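Notebook, March, started 7:40 a.m.

Red cabbage indicator, batch three, and this one is a beauty. I'm writing it up straight away while my fingers are still purple.

Recap for anyone picking this up cold: we want a pH unit for the Irkeo readers that a twelve-year-old with shaky reading can do alone from a one-page card. Batch one was too weak (pale pink in vinegar, pale everything else). Batch two was strong enough but went cloudy overnight and smelled like a school cafeteria. So for batch three I changed the extraction and left the rest of the recipe alone.

Cabbage, outer leaves only, chopped small: 459 g on the bench scale. Distilled water from the Sirnden carboy: 1140 mL. Brought the water to a boil first, took it off the heat, then put the cabbage in and let it sit under a lid for half an hour. No simmering this time! Strained through a coffee filter, which took forever, but the liquid came through clear. Yield about 900 mL, deep violet. The rest stayed in the leaves and I didn't squeeze them, because squeezing is what I blame for the cloudiness in batch two.

Test row, same volume of indicator in every tube, five drops of sample each:

White vinegar: bright pink, instantly.
Lemon juice: a redder pink, nearly red.
Club soda, fresh: purple leaning pink. Went back toward plain purple after I stirred it hard for a couple of minutes, so the carbon dioxide story works right there in the tube.
Distilled water: violet, no change that I could see.
Baking soda solution: blue, a really lovely one.
Washing soda solution: green.

I ran the row twice and got the same order both times. The gap between water and baking soda is finally wide enough that you don't need to hold the tubes side by side. That was the whole trouble with batch one. 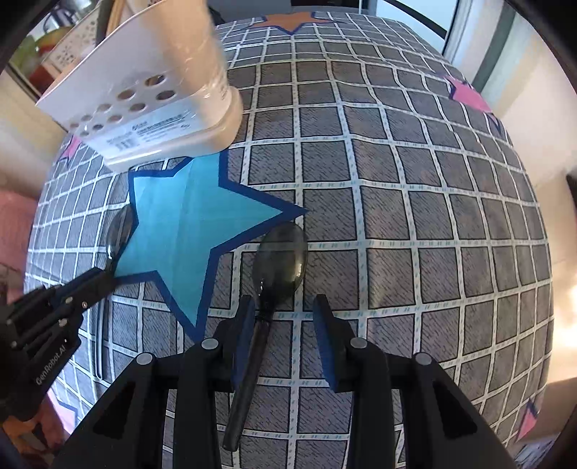 The club soda result deserves its own box on the card. It's the only sample where something happens while the kid watches, and it leads straight into "gas dissolved in a liquid," which is the next unit anyway. Dörte Lammers has been asking for a bridge between the pH card and the states of matter card since the Schmieder pilot, and I think we've got it. Dörte, if you're reading this: try it yourself with a freshly opened bottle. One that has been sitting open hardly shifts the color at all.

Wording. I drafted the card between the two runs and read it out loud, which helps more than any readability score. "Acid" and "base" stay. I keep going back and forth on "neutral," but it's on the Wivell word list already, so it stays too, with the water tube as its picture. "Indicator" gets one sentence: An indicator changes color to show if something is an acid or a base. "Concentration" is out. I caught myself writing "hydrogen ion" in the margin and crossed it off. That belongs on the teacher sheet.

The scale itself is drawn as a strip from 0 to 14 with 7 marked in violet in the middle. I'd like the strip printed with our own tube colors instead of the usual rainbow one. With cabbage juice nothing turns orange, and in the pilot two groups decided they'd done it wrong when they couldn't find orange. They hadn't! Their tubes were fine.

Strip paper: soaked four coffee filters in the leftover indicator and hung them over the sink. If they dry evenly, each one cuts into a decent pile of test strips and we can skip glass tubes for the younger groups. My first guess is that the color will be fainter on paper, so I may need a second soak.

Storage check: one jar in the fridge, one on the shelf by the window, one in the freezer as ice cubes. Look at all three tomorrow morning, before the coffee.

To do:
Rerun the row with tap water in place of distilled, since that's what classrooms will use.
Ask Dörte for the current version of the states of matter card.
Goggles line on the card needs to move up above step one. Washing soda is no joke in the eye.
More coffee filters.

4:15 p.m. Filters are dry. Color is patchy at the folds, good everywhere else. Vinegar spot came up pink right away. Second soak going on now.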